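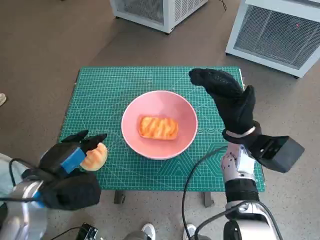 Photo: Signe Tveit / Prurnstead

Grokus Tabletop Kit, evaluation set "Plolley"
README and data card
Last revised: April

Summary

Plolley is a set of teleoperated two-handed tabletop recordings made with the Grokus kit. It was collected at Prurnstead during an evaluation of the kit and is released together with the configuration files used on the robot. The task family is small: pick up a food piece from or near the mat, place it in a bowl, and return both hands to a rest pose. The set contains 110 episodes. It is intended for checking a Grokus installation and for small imitation learning experiments. It is too small to train a general policy.

Maintainer: Signe Tveit
Kit integration and calibration: Dezső Antal
Kit supplier: Tóth

What the kit includes

Grokus is sold by Tóth as an add-on for robots that already have two arms and five-fingered hands. The kit as delivered to us contained:

- head camera with mount and cable
- two wrist modules with straps
- knit gloves for both hands, black, in two sizes
- green cutting mat with a printed white grid
- bowls and food pieces
- operator software and a license file

The robot, its controllers and the operator's input device are not included. Spare gloves are ordered separately. We wore through the fingertips of one right glove during the evaluation and replaced it partway through. Episodes recorded with the replacement are marked in the metadata (field glove_id).

Task definitions

place_single: one food piece starts on the mat. Either hand may be used. The episode ends when the piece is in the bowl and the hand has opened.

place_second: the bowl already holds one piece. The operator places another piece on top of it or beside it. In the photo at the head of this file the toast slice is in the pink bowl, the left hand holds the melon piece over the left edge of the mat, and the right hand is open next to the bowl.

handover: a piece is picked up by one hand, passed to the other, and placed in the bowl by the receiving hand.

clear: all pieces are taken out of the bowl and put back on the mat. Order is free.

Of the 110 episodes, 62 are place_single and 19 are place_second. The remainder are handover and clear. The exact split is in splits/tasks.csv. The imbalance reflects the order in which the tasks were brought up and has not been corrected by resampling.

Directory layout

plolley/
 README
 LICENSE
 calib/
 head_cam.yaml
 wrist_left.yaml
 wrist_right.yaml
 mat_origin.yaml
 episodes/
 ep_000/
 head.mp4
 state.parquet
 action.parquet
 meta.json
 ...
 splits/
 train.txt
 val.txt
 tasks.csv
 tools/
 check_install.py
 replay.py

Episode directories are zero-padded and numbered in recording order. There are no gaps. Rejected takes were removed before numbering.

Signals

head.mp4: color video from the head camera. The camera looks down at the mat. Both forearms enter from the lower part of the image in most episodes, and the near forearm can hide the front of the mat.

state.parquet: joint positions and velocities for both arms and both hands, one row per control tick. Column names follow the pattern side_group_index, for example left_hand_3. Angles are in radians.

action.parquet: commanded joint positions on the same clock as state.parquet. Commands are logged after the safety filter, so they match what the motors received. The raw operator input is not stored.

meta.json: task name, result, glove_id, operator code, list of pieces present, starting hand, free-text note.

Wrist modules log to their own clock. Their data was folded into state.parquet by Dezső Antal with a fixed offset per side. The offset was measured once at the start of collection and again at the end, and the two values agreed to within one control tick. Users who mount the modules differently should measure it again with tools/check_install.py --clock.

Coordinate frame

The origin is the lower left corner of the printed grid on the mat, as seen by the robot. X runs to the right, Y runs away from the robot, Z is up. The mat is not fixed to the table by the kit. We marked its position on the tabletop and put it back by eye at the start of each session. mat_origin.yaml holds the pose from the first session only. If your application needs the origin to be exact, estimate it per episode from the grid lines. The hexagonal pattern in one corner of the mat gives an unambiguous orientation and can be used to reject solutions that are rotated by a half turn.

Collection procedure

1. Home both arms.
2. Place the mat on its marks and set out the bowl and pieces for the task.
3. Start recording and wait for the tone.
4. Perform the task. Limit: 10 attempts at a grasp before the take is stopped.
5. Return both hands to rest and stop recording.
6. Enter the result and note.

Starting positions were chosen by the operator. They were not randomized by software. Pieces were kept within reach of at least one hand. A take was rejected if video was lost, if an emergency stop was triggered, or if someone touched the pieces after recording began. Takes that failed for any other reason were kept and labeled result: fail.

Quality notes

Grip on rounded pieces. The knit gloves hold flat pieces well and domed pieces less well. The melon piece tends to rotate in the fingers when it is gripped near the ridged edge. Operators learned to take it across the dome, and later episodes show this. Do not treat early and late episodes as samples from one operator policy.

Flat pieces in the bowl. The toast slice is long compared to the bottom of the bowl. When it lies flat it is hard to get a finger under it, which makes clear the slowest task in the set. Several clear episodes end with the operator tipping the bowl. These are labeled success, with the word "tip" in the note field.

Cables. The cables at the wrists are long enough for the full workspace, but slack can settle on the mat. Slack cable was left where it fell unless it was under a piece. Detection models should expect thin black curves over the grid.

Glare. The inside of the bowl is glossy. Highlights move when an arm passes over it. Exposure was locked.

Background. The floor and nearby equipment are visible around the table, and people may be partly visible at the edges. No faces are included. We checked every video for this before release.

Evaluation of the kit

The following applies to the unit supplied by Tóth and to the software version named in calib/head_cam.yaml.

Mounting the head camera took less time than calibrating it. The supplied calibration script assumes an empty tabletop and fails without a clear message if a bowl is on the mat. Remove everything first.

The wrist modules stick out to the side. This is acceptable for work over the mat. It reduces clearance when the arms cross, and we set a joint limit to prevent contact between the two sides. The limit is in wrist_left.yaml and wrist_right.yaml under cross_guard. Do not disable it.

Glove straps loosened during long sessions. On the left hand we added tape over the back of the glove. The right hand did not need it. Tóth has been told.

The operator software ran without a crash for the length of the collection. Export is slow and can't be resumed if interrupted.

Known issues

- ep_000 through ep_003 have no free-text note.
- left_hand_0 velocity is noisy at rest. Position is fine.
- replay.py ignores the --speed option when only one arm is selected.
- tasks.csv uses a semicolon as separator.

Recommended use

Run check_install.py first, then replay one place_single episode with the hands clear of the table before putting the mat down. For training, use splits/train.txt and splits/val.txt as given. The split is by session, so neighboring takes do not end up on both sides.

The set should not be used to support claims about handling real kitchen work, about food safety, or about operation near people.

License and contact

Recordings and metadata may be used and redistributed with attribution to Prurnstead. The kit software is covered by the supplier's own license and is not part of this release. Report errors in the data to Signe Tveit and errors in the calibration files to Dezső Antal. Include the episode number and the output of check_install.py.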